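A small gallery from the flat this time, and all of it kitchen! We moved in back in January and I've finally got the cooking corner how I like it, so I'm putting up a bit at a time as I sort it. First up is the job I'd been looking forward to most – finding a proper home for the wooden things. Chopsticks, spoons, the lot. They'd been rattling about in a drawer since the move and I could never find two chopsticks the same length when the noodles were ready.

**Chopsticks and the white caddy**

Plastic, divided into compartments, with little holes in the sides so the air gets in. I love it. The quilted mat goes under everything when I'm sorting, and the hob and the bottles stay back on the grey worktop.
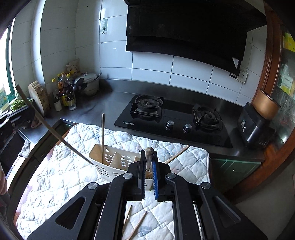
Tainá Guerra wrote in to say she keeps her chopsticks lying flat in a shallow tray, because in a pot the long ones always end up leaning and then tip out when you reach for a spoon. She also oils hers twice a year and swears they feel like new afterwards.

I'm tempted by the tray, Tainá, but I haven't got the drawer space! The oiling I will definitely try. I've got a 400 ml bottle of the food-safe stuff under the sink, barely touched, and the round board could do with a coat as well.

**Still to come**

The spice shelf (so many jars, I'm so pleased with it) and the cupboard by the door, once I've found two more hooks to match the old ones.

Updated 2022-09-05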